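News > Members' Newsletter > Spring > Living With It

13 Mar 2022

Five months with the old estate

Some of you asked at the last meet how I was getting on with the estate, and I promised I'd write something down, so here goes. I bought it in October from a little place outside Dinstead, after a summer of saying I didn't need another car and then looking at adverts every night in bed anyway. It's a diesel, it's a sort of greeny grey that the paperwork calls silver, and it had one of those tow bars that makes you wonder what it's been dragging about. I loved it straight away.

First thing to say is that it's huge. I came from a small hatchback and for the first fortnight I parked it like a ferry. The multi-storey in Flurville is the worst, with those pillars painted yellow to the height of your bumper and bare concrete above it, and I now just go up to the roof level where it's windy and empty and I can take my time. My other half thinks this is ridiculous. My other half also hasn't had to reverse it down from level two with a queue behind.

The boot though! I've had a chest of drawers in there, standing up. I've had bikes in it with the front wheels on. When we cleared out my aunt's garage we did the whole lot in two trips to the tip, and the second one was mostly because I wanted another go.

Now, money, because that's what everyone really wants to know. I've put 3792 miles on it so far and kept all the receipts in the door pocket (where they've gone slightly furry). The big bill was £300 for a pair of front tyres, fitting and tracking, which stung a bit, but the old ones were wearing on the inside edge and I'd been pretending not to notice. Apart from that it's had an oil change, two wiper blades, a bulb for the number plate and a new battery for the key fob. The wiper on the back still leaves a stripe in the middle. I've decided to live with the stripe.

Fuel is better than I'd feared. On the run over to Kiltton, all dual carriageway, it sips the stuff. Round town it's another matter, and if you only ever do the school run then I'd think hard before buying any diesel of this age, as they really do want a good long drive now and then to keep the filter clear. I've taken to going the long way home once a week with the radio up. Nobody's complained.

The one proper scare was a warning light on the way back from the coast in the pouring rain. Orange, shaped like nothing on earth, not in the handbook under any heading I could find. I pulled into a lay-by, turned everything off, ate a sandwich, turned everything on again and it had gone. It came back the week after and turned out to be a sensor on the rear wheel, full of muck. I cleaned the connector with a squirt of contact spray and so far, touch wood, nothing since.

I also treated it to a set of Mockus seat covers before Christmas. They're good and thick and they've stood up to the dog very well, but do set aside a whole afternoon for fitting them. There are 8 hooks for the back bench and every one of them wants to clip on to a bit of metal you can only reach with your cheek pressed against the carpet. The fronts took me twenty minutes. The back took until it got dark.

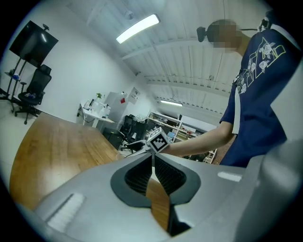
If you do buy a set, undo the headrests first, and put the clips somewhere you won't kneel on them. I'd also skip the matching boot liner and get a plain rubber mat with a lip, as the fabric one slides about and soaks up anything that leaks. I had a bottle of screenwash go over in January and the whole car smelt of fake cherries for weeks.

Would I have it again? Yes, I think so, though I'd look harder at the tyres and haggle a bit more. It's got a rattle from somewhere behind the glovebox that only happens between 40 and 50, and the heated seat on the passenger side has two settings, off and toast. The driver's one doesn't work at all. I've looked at the fuse and it isn't the fuse, so if anyone has had one of these seats apart, please come and find me at the next meet. I'll be the one parked across a bay and a half at the far end.

Next job is the cambelt, which is due by age even if it isn't by miles. I've had two quotes so far and they're miles apart, so I'm getting a third from the garage on the Kiltton road and I'll put all the prices in the next newsletter.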